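美发造型基础 第五讲讲义
头发里的水、吹干的顺序和圆梳吹风

同学们好。上一讲我们把洗发和护发产品的成分表读了一遍，有几位同学课后来问我，说成分都背下来了，可是站到客人身后还是不知道吹风机该往哪儿指。这个问题问得好，今天这一讲就慢慢说这件事。讲义我写得啰嗦了一点，上课来不及抄的地方都在里面了，大家安心听、安心看示范就好。

一、先说头发里的水

一根头发，最外面是毛鳞片，像屋瓦一样从发根往发梢叠着；里面是皮质层，头发的弹性和形状主要由它来管。皮质层里的角蛋白靠好几种键连在一起，我们做造型天天打交道的是氢键。氢键碰到水就松开，水走了又重新连上，连上的时候头发是什么形状，它就暂时记住什么形状。晚上头发没干就躺下，早上起来翘了一撮，道理就在这里。

所以吹风造型这件事，说到底是在水离开头发的那一小段时间里，把头发放在你想要的位置上。请大家把“那一小段时间”几个字划下来。头发还滴着水的时候，你拿圆梳拉得再用力也没有什么效果，手臂先酸了；头发已经全干了再去拉，形状也早就定了，只能靠更高的温度去硬压，发梢就是这样一点一点吹毛躁的。

氢键之外还有二硫键，那是烫发的内容，后面会专门讲，今天先放一放。有同学已经在实习的店里帮忙上过烫发药水，心里着急想听，我理解，再等等。

二、吹干的顺序

我习惯分成4步，大家可以先照着做，熟练以后再有自己的节奏。

第一步，毛巾按压。用手掌隔着毛巾一把一把地按，不要来回搓。湿发的毛鳞片是微微张开的，搓起来发丝互相摩擦，最伤的是耳朵后面和后颈那两块又细又软的头发。

第二步，粗吹。不装风嘴，中温大风，手指插进发根轻轻抖。先吹后颈，再吹两侧，最后才是头顶和刘海。不过刘海有旋儿的客人要倒过来，刘海先吹，左一下右一下把发根的方向打乱，不然等你吹完后脑勺再回头，它已经自己分好缝了，怎么劝都劝不回来。

第三步，分区。粗吹到八成干左右，用手摸，发根是干的，发中和发梢还有一点凉凉的潮气，这时候分区上夹子。后面分上下两层，两侧各一区，头顶留到最后。夹子夹稳，别让潮的发片搭在已经吹好的发片上。

第四步，装上风嘴，一片一片吹。风嘴顺着毛鳞片的方向，从发根指向发梢，和发片保持一点距离，不要贴上去，也不要停在一个点上不动。每一片吹好以后，按冷风键，等它凉下来再松开梳子。冷风这一下很多同学嫌麻烦就省了，客人出门走到街口头发就塌，多半是省在这里。

三、圆梳怎么选，怎么转

梳子的粗细看头发的长度。发片绕上去，至少要能绕满两圈，绕不满就换细一号的。想要蓬松和大弧度用粗的，短发和刘海用细的。猪鬃梳抓力大，适合偏粗偏硬、容易毛躁的头发；陶瓷或者金属筒身的梳子导热快，省时间，可是也容易过热，手要勤快。

我们教室里用的是Mavier的陶瓷圆梳，大中小三种，挂在镜子旁边，用完请把头发清干净再挂回去。上一个班有同学整整缠了一团在里面，下一位用的时候梳子和假发头难舍难分，最后是用小剪刀一根一根挑出来的。

转梳子的手法，光看文字很难明白，我还是尽量写一写。梳子从发根下面托进去，提起发片，角度决定蓬松度：提得越高，发根站得越起。风跟着梳子走，梳子往外带的时候，拇指和食指轻轻搓动梳柄，让梳子一直在转，发片始终有一点绷着的感觉，但不要扯。到发梢，往里收一圈，或者往外翻一圈，停住，吹热，再吹冷，松开。回家练习可以先不开吹风机，拿一把梳子坐着看电视的时候转，左右手都要练。我当年练左手练得一塌糊涂，我的老师Lerato Dlamini让我用左手刷了好些日子的牙，现在想想还是很感谢她。

四、温度

带温度显示的直板夹和卷发棒，很多同学一上手就喜欢开到最高，觉得快。我给大家一个课堂上的规矩：在假发头上练习，最高开到205度，真人练习一律从低档开始，一片试过、看过、摸过，再考虑要不要往上加。细软发、漂过的头发、烫过还不久的头发，都不要碰高档。

热工具只用在全干的头发上。夹下去听到“滋”的一声，就是里面还有水，水在皮质层里一下子变成蒸汽，会把头发顶出小泡来，摸上去一粒一粒的，这种损伤护发素是补不回来的，只能剪掉。听到这个声音请马上松手，回去重新吹干。

同一片头发，夹2遍就够了。两遍还不直，问题大概出在分片太厚，或者前面吹风没有把发根带顺，回头去找原因，不要一遍一遍地夹。

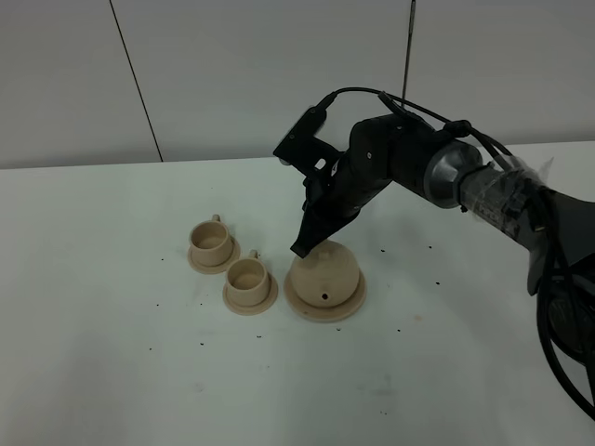 防热产品要在吹风之前用，用在毛巾擦过的湿发上，从发中往发梢抹，发根不用。我们柜子里有Clurarier的防热喷雾和Vesholm的免洗乳，喷雾轻，给细软发；免洗乳厚一些，给粗硬发和长发的发尾。用量宁可少，不够再加。抹多了头发一缕一缕贴在一起，客人会以为你没给她洗干净，只好请她再回洗头床躺一次，大家都尴尬。

五、和客人说话

这一节书上没有，我觉得还是要讲。吹风的时候声音大，客人听不清你说什么，所以重要的话请在开机之前说完：今天想要蓬一点还是服帖一点，平时分左边还是右边，头皮怕不怕烫。吹的过程中多看镜子里客人的表情，眉头皱一下，多半是烫了或者扯了，她不好意思开口，你就先把风挪开，问一句。

结束以后，花一小会儿教客人回家怎么打理，哪怕只教一个动作，比如刘海怎么抖。客人下次还会来找你的。

六、课后练习

1. 在假发头上完成一次完整的四区吹风，左右两侧发梢内扣的弧度要对称。做完先自己在镜子里看一遍，再叫同桌看。
2. 同一个假发头，左半边吹完用冷风定型，右半边不用，过一段时间回来比较，把你看到的写几句话，长短不限。
3. 读Ó Ceallaigh那本讲发质的教材里关于毛鳞片的一章，英文有困难的同学可以两三个人一起读，生词表我放在讲台右边的抽屉里。

下一讲讲卷发棒的分片和卷向，请大家带自己的鸭嘴夹和尖尾梳。长头发的同学请把头发扎好再进教室，我们会互相做模特。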